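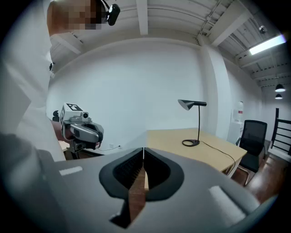 Zikthorpe Floor Refresher Kit review
By Peninah Langat
Filed under: Floors, Home care
Model tested: Zikthorpe 2042, satin

The Zikthorpe kit is a wipe-on polish for wood floors that already have a finish on them. It does not sand, strip or stain. If your boards are worn down to bare wood, skip this one and look at a proper refinish.

In the box there is a bottle of cleaner, a larger bottle of polish, a flat mop head with a screw-together handle, and two washable pads. There is also a small sheet of felt dots for chair legs. You need your own vacuum, your own painter's tape and a place to put the furniture.

I used it on the downstairs of our house, nearly 1000 square feet of oak with a factory finish that had gone dull by the kitchen and along the hallway. The rest was in fair shape. We had been using a vinegar mix on it for years, which the instructions tell you not to do.

Prep

Vacuum first, then vacuum again along the baseboards. The cleaner goes on straight from the bottle in small squirts. It has a mild smell, a bit like dish soap. I rinsed the pad often in the hallway and hardly at all in the living room. The directions say to wait until the floor is fully dry before the polish, and in December with the heat on that didn't take long.

Old wax is the one thing you have to check for. Rub a hidden spot with a little mineral spirits on a white rag, and if the rag comes up yellow or brown, you have wax and the polish won't stick. I didn't have any. My neighbor Obaidul Chowdhury did, in his dining room, and his polish peeled by the window within a month.

Putting it on

Pour a thin line, pull it toward you with the grain, and don't go back over it once it starts to set. I went back over it in one place by the closet and left a streak that still shows when the hall light is on. The mop head turns easily, but the handle comes unscrewed as you work. I wrapped a turn of tape around the joint and it held.

Edges are slow. The mop won't get under the radiator, so I did that part on my knees with a folded rag.

You can walk on it in socks the same evening. The label asks for a full day before furniture and longer before rugs.

How it looks

The satin is a true satin. It doesn't look like plastic, and the color of the wood stayed the same. Fine scratches are mostly gone. Deep ones are still there, a little softer at the edges. The dull patch by the kitchen needed a second coat and now matches the rest closely enough that I don't notice it.

After several weeks of shoes, a dog and dropped cereal, the kitchen doorway has started to show wear. Everywhere else has held up.

Compared with the others

I have used the Rarker polish in an upstairs bedroom. It is shinier and dries faster, and it shows every footprint. The Wurport kit cleans about as well but comes with a sponge mop that leaves lines.

Good: even finish, low odor, pads wash well
Bad: weak handle joint, thin instructions on edges, felt dots fall off
Would I buy it again: Yes, though I'd use my own mop.

Comments

Anwara Cassim
Does the satin get slippery? We have stairs.

Peninah Langat
A little, in socks, for the first few days. The label says not to use it on stairs.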